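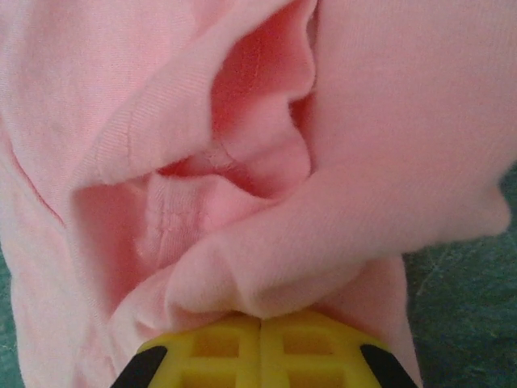
Quick one tonight because I've got to be up at 6 and the kit bag still isn't packed.

So. Folding. Our club picked the laundry task for the May meet and I voted for it, more fool me. Everyone else at Plelport seems to be doing blocks and cups. Blocks stay where you put them. Cloth does not.

Where we are: the arm can find the pile. It can go down, shut the fingers and get hold of something. What it gets hold of is another matter. We want one layer, ideally near a hem. What we get most goes is a great fistful, three or four layers all pinched up together, and then of course you lift it and the whole lot comes up in a lump. Kirsten Hafstein (she does our code, I do the bits that need a screwdriver) calls it the cabbage. Log from tonight has "cabbage" in it 7 times. Not a word you want in a log really.

Things tried so far, in no order:

Coming in lower. Helped a bit. Also scraped the table twice, sorry table.

Closing slower. No difference that I could see, Kirsten says there is one, we left it slow.

Opening less wide before going in. This is the good one I think. Less gap, less cloth to swallow. But then it misses completely if the fold is a fat one, so you're trading one sort of fail for another.

The soft yellow fingers are staying. We had hard ones on before and they just skidded off jersey, hopeless. The ribbed ones give a bit when they close and they hang on. Possibly too well – pink thing is getting a proper pulled look and it's going fluffy. Lint everywhere on the green as well, must remember to bring the sticky roller.

The other headache is colour. Pale pink on pale pink on pale pink. From the wrist camera a fold and a hem look so alike, and the dark gaps between folds come out nearly orange, so the edge finder gets very excited about holes. It went for a hole 4 times in a row before the tea break. Kirsten's idea is to teach it that dark means stay away, my idea was to bring a stripy T-shirt. We're doing hers. The rules say plain garments only, I did check, page 2.

Ledel (the team, not the place) have got theirs folding in half already, they put a clip up on the Drodetti forum. Very smooth. It's a tea towel though. Just saying.

Attempts total is now 44. I'm keeping the tally on the back of the parts list becuase the spreadsheet got too depressing.

For next session: spare finger pads, the short hex key (who has got the short hex key??), longer USB lead, roller, and somebody please bring biscuits that aren't the Taipe ones. Doors at half six, I'll have the arm warmed up by quarter to if the van behaves.

Right, bag.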